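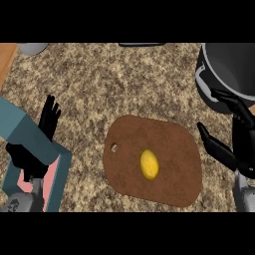
Re: [trutden-growers] Chitting: worth the bother?

April 11, 2023

> We have the first earlies from the Hadberg swap sitting in egg
> boxes on the windowsill, and the shoots are still tiny. Does
> anyone on the list skip this step and just plant? Also, is
> Rizvi's lower field too wet for a second sowing? I'd like to
> have something to dig in July when my sister's family comes.

Oh, please don't give up on them yet! Tiny shoots are exactly what you want. Short, stubby and dark green or purple is perfect, and it's the long white ones that snap off when you look at them the wrong way. If yours are pale, move the boxes somewhere cooler and brighter and they'll toughen up in a week or so.

That said, I have skipped it. Two years ago I ran out of windowsill (the tomatoes won) and put half my earlies straight into the ground. They came up 9 days after the others and I got nearly as many, so if the soil is ready before your potatoes are, go ahead and plant. For maincrop I don't bother at all anymore.

On the lower field – yes, it's wet, but only the strip along the ditch. The top end drains beautifully. I'd ridge the rows up high and stay off it for a day after rain. Last year we lifted 100 pounds from four short rows up there, mostly Woltel, and hardly a slug hole in them. Such a good potato! Waxy enough for salad, and it roasts better than it has any right to.

For July digging you'll want them in by the end of this month. Plant a foot apart, four or five inches down, and keep some old sheets handy for frost. I lost all my top growth once to a single clear night and it did grow back, but it set me back by weeks.

I have a spare tray of Woltel if you'd like to try them next to yours. They're in the shed by the gate, second shelf, help yourself. And do write back with what you dig up – I love hearing how the swap potatoes turn out in other people's soil.

Plot 14, top end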